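# Chapter 3: Sorting and Storing Small Utensils

Most household training begins with large tasks: beds, floors, laundry. This chapter begins with the smallest objects in the kitchen. Spoons, forks and chopsticks are handled several times a day, often by every member of a household, and they go astray more easily than plates or pans. A trainee who can sort a mixed pile of utensils calmly and put each piece where the next person will look for it has learned the greater part of what Unit One sets out to teach.

The chapter follows the course of study used at the Gulteo School of Household Practice, where the first draft was prepared by Despina Nikolovski. It assumes that the reader has completed the earlier chapters on washing and on the care of work surfaces. The terms "rest," "stand" and "canister" are used as defined there.

## 3.1 The Mixed Pile

Utensils seldom arrive at the table already sorted. They come from a drying rack, a dishwasher basket or the bottom of a drawer, and they come together. A typical pile in a home where several styles of food are cooked will hold steel spoons of more than one size, wooden chopsticks, and one or two ceramic soup spoons.
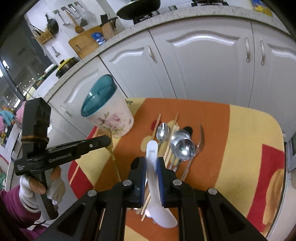 The first decision is where to work. A low table covered with a cloth is suitable for most homes. The cloth softens the contact between metal and tabletop, keeps round handles from rolling, and protects ceramic pieces from chipping. A patterned cloth is acceptable, although trainees with weak eyesight may prefer a plain one. The cloth should lie flat, and any container that will receive the utensils should be set toward one side so that the hands do not have to reach over it.

The second decision is the order of work. The school recommends the following:

1. Remove ceramic pieces first and hold them by the handle.
2. Lift out long metal pieces one at a time.
3. Gather the chopsticks last and match them in pairs.

Ceramic soup spoons deserve particular attention. The bowl is thick, but the lip is not, and a steel spoon dropped on it from a small height can leave a chip. A chipped soup spoon should be withdrawn from use on the same day. It should not be returned to the container with a view to replacing it later.

## 3.2 Handling Metal Pieces

Steel spoons and forks are durable, and for this reason they are often handled carelessly. The trainee should take each piece by the handle or the neck and should avoid touching the bowl or the tines. Clean fabric gloves may be worn when polished pieces are being sorted - they prevent finger marks and allow the work to be done in a single pass.

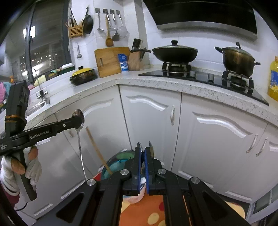 Long-handled spoons present a separate difficulty. They are top-heavy when stored with the bowl upward, and a light container may tip if all of them lean the same way. Two remedies are in common use. The heavier spoons may be placed at opposite sides of the container, or the container may be given a stable base by choosing one with a wide foot. Households using the Busis drawer system, described in Chapter 5, may prefer to lay long spoons flat.

Every metal piece should be looked at on both sides before it is put away. Marks near the neck are easily missed. A piece that needs washing is set apart at the corner of the cloth and returned to the sink when sorting is complete. Trainees should not walk back and forth with single items.

## 3.3 Chopsticks and Other Wooden Pieces

Wooden chopsticks must be fully dry before they are stored in anything with a lid. Damp wood darkens at the tip and may take on an odor. Where there is doubt, the chopsticks should be left lying on the cloth, spread apart, while the other pieces are put away.

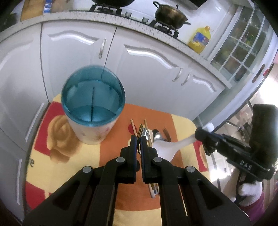 Pairs are matched by length first and by color second. Single chopsticks are kept to one side until the whole pile has been sorted, as the missing partner is frequently found beneath the spoons. Any chopstick that is split, bent or rough to the touch is discarded.

## Preparation for the Practical Session

Students should read Sections 3.4 and 3.5 before attending. Each work group will need a tablecloth, a container for upright storage and a mixed set of utensils. The session allows 30 minutes for sorting and a further period for discussion. Record sheets are printed on page 106 and should be filled in by hand.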